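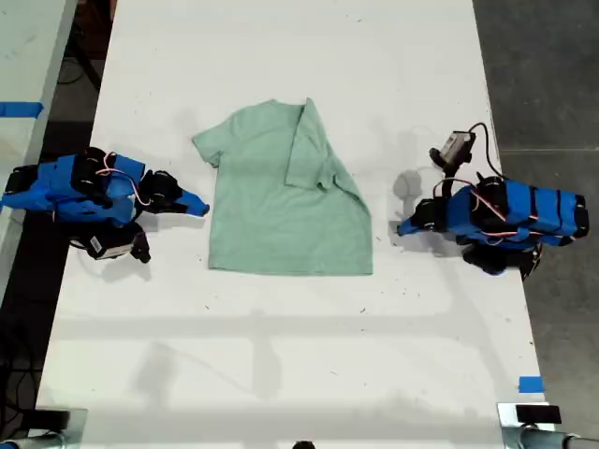 The Findell Daily Reader
Compiled by Elvia Cuautle
Published by Contreras

Hardback with ribbon marker. Also available in paperback and as an ebook.

The Findell Daily Reader is a book of short readings for morning or evening use. Each entry has a passage of scripture, a page of comment and a closing prayer, and takes 10 minutes to read aloud at an ordinary pace. The readings follow the church year from Advent onwards, but they are numbered and carry no dates, so you can begin in March or at any other point and carry on from there.

Elvia Cuautle put the book together over several years while leading a weekday prayer group. Many of the entries started as handouts for that group, and she has kept them close to how they were first used. The language is simple. Where a word in the passage has more than one likely meaning, a note at the foot of the page says so and leaves it there.

This second edition has been reset in larger type. It adds 30 new readings, most of them on the Psalms and the minor prophets, and a new index of Bible passages. Leopoldo Rosales has written a fresh introduction on reading with other people - how to share out the parts, how long to leave for silence, and what to do when only two turn up. The old introduction is kept at the back.

The hardback is sewn and opens flat on a desk or lectern. The cover is plain dark cloth with the title on the spine only. The paperback has the same pages and the same numbering, so groups can mix the two without trouble.

A companion journal, Barnanex, is sold separately. It has one ruled page for each reading and matches the numbering of the second edition. If you own the first edition, please note that the numbers differ after the Lent section.

Also in this series
Girnetti: Letters on Prayer
Barnanex: A Companion Journal

Details
Edition: second
Print run: 2,210 hardback, 1,000 paperback
Text: English, British spelling
Index: passages and subjects

Ordering
Single copies are sent by ordinary post. Churches and reading groups ordering 10 copies or more can ask for an invoice at the checkout - please give the name of the group and a delivery address where someone can sign for the parcel. Unmarked copies may be returned within 30 days.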